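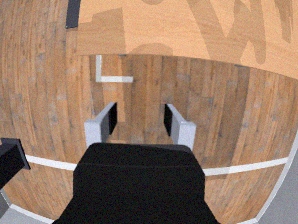

Notebook, sim bench, September. Picking up the wrist view question again, whether the policy leans on the floor markings instead of the objects. The Trurcombe checkpoint does well on the training layouts and falls apart when the base is shifted by a few centimetres, and I want to know why before we spend more time on data. The wrist view has a lot of background in it when the fingers are open and empty: floorboards, the white line running across behind the palm, and the pale wood at the top. All of that moves in step with the arm, so it is as good as a position readout. The wide lens bends the boards a lot at the sides, and I left that alone for now.

Method, so I can repeat it. Same checkpoint, same start poses, 15 seeds per condition. Three conditions:
A – textures as trained
B – floor texture swapped, line kept
C – floor texture kept, line removed

Only the wrist stream is altered. The room view stays as it was in all of them. Success is scored by the Gyamfi script with the old tolerance.
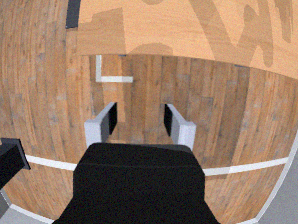

Before running B and C I checked that the swap does not touch the collision meshes. It doesn't, but the first try reset the lighting as well, so those runs are thrown away. Fixed by loading the texture after the light settings and not before. Start config is under Allon/wrist_bg, please don't edit it in place.

A came out at 83 per cent over the full set, close to what we had before the upgrade. B is a bit lower, within what I would expect from the seeds. C is clearly worse. Most of the C failures are early – the arm stops short on the approach and hovers. Once it gets a grip the rest of the run is normal.

So the line matters more than the boards. I had guessed the other way round. 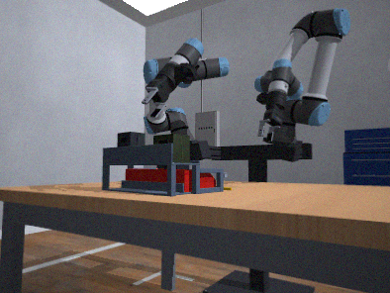 Page last changed: September, 16:40

Added after lunch: reran C with the room view blanked too, to see if the two streams were covering for each other. Worse again, but the failures look the same, so I don't read much into it.

Training set is 3,547 episodes and the line is in the same place in every one. Next is to fine-tune on a mix with the line moved at random and see if C recovers. Hirnex queue is full until tonight, will submit then.

To do: plot stopping distance for the C runs, check the seed list against the old one, ask whether the left arm should be parked further back.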